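Isgate Robotics Club — Questions We Get a Lot

Last updated December 3, 2022

I'm the one who answers the club inbox this year, and I got tired of typing the same eight replies, so I've put them on a page. Then I kept going and there are more than eight now. If yours isn't in the list, write to the inbox anyway, I like mail.

So what does the club do?

We build things that move and then try to get them to move on purpose. The club is open to anyone enrolled at Isgate, and most years it splits into a competition team (they're the loud ones) and a long project that runs from fall to spring. The long project right now is called Trulix. It's a two-armed tabletop sorter, or it will be, and the plan is to have it put small parts away in a compartment tray. If you stopped at our table at the activities fair and somebody talked at you for way too long about bins, you've already heard about Trulix.

Do I need to know how to code?

No! I couldn't when I joined. I'd done one semester of making a turtle draw squares and I'd forgotten most of that. About half of what happens in an evening has nothing to do with a keyboard. People sort screws, print brackets, tape things down, crimp cables, argue about where the tape goes. If you do want to learn some Python, come at the start of the session and sit at the end of the long bench, which is where the people who are learning Python sit. Bring your own laptop if you have one. We have a few old ones with sticky space bars.

I saw people working the grippers by hand. Isn't the robot supposed to do that?

Eventually, yes. For now we are the arms. You hold one gripper in each hand and do the job yourself, slowly, while everything gets recorded, and later the software group uses those recordings to train the model. We call one run-through a demo. A good demo is boring. You start with your hands in the starting spot, you do the one thing on the task card, you go back to the starting spot, you stop. The task cards are things like "disc from box to tray" or "move the box," and the hardest part for new people is resisting the urge to be clever. If you fumble, don't toss it and start over without saying anything — call out "fumble" so whoever is on the laptop can flag it. The software group wants some of those too.
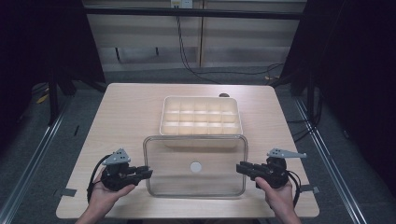
You'll do your first ten minutes with the recording off. Everybody squeezes too hard at the start and everybody forgets their elbows. Keep them off the table, please. And watch the cables, because they like to end up wherever your wrist is going next. I've been doing this for more than a year and I still get one hooked on my sleeve maybe once a night.

How many demos do you need?

More than we have. At the end of last April we had 238 recorded, and after the software group went through and cleaned them up we were down to 148. That hurt. The lost ones were mostly my fault and the fault of people like me: hands out of view, two tasks run together, one whole batch where the table had been bumped and we didn't notice. So now there's a checklist on the wall and somebody reads it out loud before each batch. It feels a little silly and it works a lot better than what we did before.

What's with all the clear plastic?

Clear stuff is hard to see! A camera looks at a clear box and gets the table through the bottom of it, plus whatever happens to be shining off the rim. We started with solid, brightly colored blocks last year and the model got decent with those, and then we put one clear container on the table and it had no idea what to do. So this year a big chunk of the task cards use clear things, sometimes lying flat, sometimes held up on end. Your own eyes are fine with it, mostly. You'll find you go by the corners and the shiny edge.

Is it hard to hold a panel with those things?

It's fiddly. You want one finger on each side, square to the plastic, and then you close gently and quit closing once it's steady. If you come in at an angle the panel twists, and then your other hand tries to help and makes it worse. My trick is to get one side settled completely and only then bring in the second gripper. Other people in the club will tell you to do both together. They're wrong, but they're faster than me, so I don't know, try both.

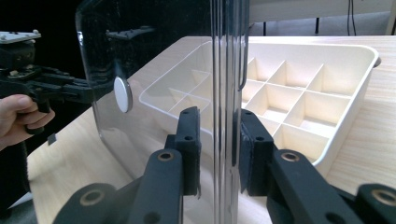

Fingers on both sides of the clear panel, compartment tray behind.

The fingertip pads take a beating from this kind of work. If you see a pad lifting or a strip coming loose, say so before the next batch and we'll swap it. Spare pads are in the drawer labeled PADS, and also for some reason in the drawer labeled TAPE.

Where do you meet?

In the Lu Building, ground floor, the room past the vending machines. The front door locks in the evening, so if you're late, knock on the window on the parking lot side and someone will come around. The room has carpet and it's warm, and people take their shoes off, which I'm not going to fight about anymore, but keep them on if you're working near the floor rails. I stubbed a toe on one in the fall and made a noise I'm not proud of.

Bus people: get off at the Dundeck Road stop and walk up the hill. It's a real hill. If you're coming straight from class with a big bag, the path behind the library is longer and flatter.

How big is the club? Will there be room for me?

We had 39 people sign up this fall, and that's just the sign-up sheet. A normal evening is a lot smaller than that. Demo nights only really work with a handful in the room, so for those we put up a list with time slots and you pick one. Open build nights have no list and you can wander in whenever. If you're shy about walking into a room full of people who already know each other (I was!) I'd pick a demo night first. You get a job right away and you don't have to think of things to say.

What does it cost?

Nothing to join. If you're on the competition team there's a shirt to buy and a share of the van, and the amount depends on how far away the event is. If that's a problem, tell the inbox. We've sorted it out before, quietly, and we can do it again.

Can I work on the competition team and Trulix?

You can. Plenty of people do until the weeks right before a competition, when it gets to be too much and one of them slides. We would rather you tell us which one is sliding. The competition team meets in the same room but on different nights, and they use the big field mat, so nothing gets left on the floor overnight. Nothing. They have found our tray under their mat and there was a discussion.

Can I touch the setup if you aren't there?

You can look and you can tidy. Please don't move the table, and please don't peel up the bits of gray tape, even if they look like trash. They mark positions. If the table shifts, everything recorded after that is off from everything recorded before it, and see above about how many demos we lost. The same goes for anything bolted or clamped to the frame. If something looks crooked, leave a note on the whiteboard with the date and your initials and one of us will check it.

What should I wear?

Short sleeves, or sleeves that stay pushed up. No dangly bracelets on demo nights. We've had a watch band catch on a linkage and it took two people to get it out, with no harm done to the watch or the gripper. Long hair tied back when you're leaning over the table. Otherwise whatever you wore to class is fine.

I'm left-handed. Does that matter?

Not for two-handed demos, and the software group would love to have more of you. The model has mostly seen right-handed people, who lead with the right hand without knowing they're doing it. You may find the cables a bit annoying on the left side at first. Ask someone to help you route them before you start.

Do I get to see the robot do the thing?

We run a trial every few weeks on open build night and everyone crowds in. I'll be straight with you, the last one was slow. It found the box, reached over, stopped, thought about it for ages, and closed on thin air next to the disc. The time before that it picked up the disc and put it in the wrong compartment and we all yelled like we'd won something. The next trial date goes on the whiteboard once the software group feels ready, and they never feel ready, so keep an eye on it.

Can I use this for class credit?

Sometimes. A couple of people have turned their Trulix work into an independent study, and it took some paperwork and a faculty signature. Start on that early in the term. The club can't sign anything for you, but I can send you the outline that other students used, and it's a decent place to start.

Can my little sister / roommate / mom come watch?

Yes on open build nights, up to two guests each, and they have to stay on the door side of the bench when anything powered is running. Demo nights, no guests, sorry. It's hard enough to keep still with your friends making faces at you.

I signed up in the fall and never came. Is it weird if I show up now?

Not even a little. Come in, tell someone you've never held a gripper, and you'll be holding two of them in about five minutes. Snacks are on the shelf by the printer. The pretzels are everybody's and the granola bars are mine.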